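Adau Table-Clearing Project - Final Report, Section 4: Rules of Practice

Section 4 sets out the handling rules the team adopted for the Nomo arm. Closed fingers must be kept clear of the tray.
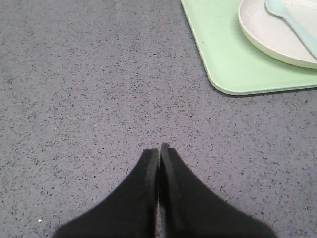
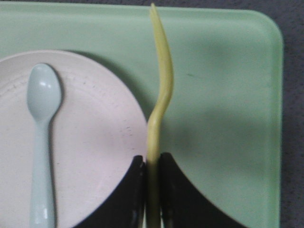
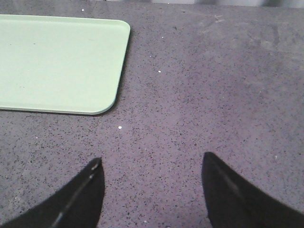
Rule 9 requires the operator to log every dropped utensil - including drops during setup. Of 363 trials, 90 were reviewed by a second student. Revised rules are due in June.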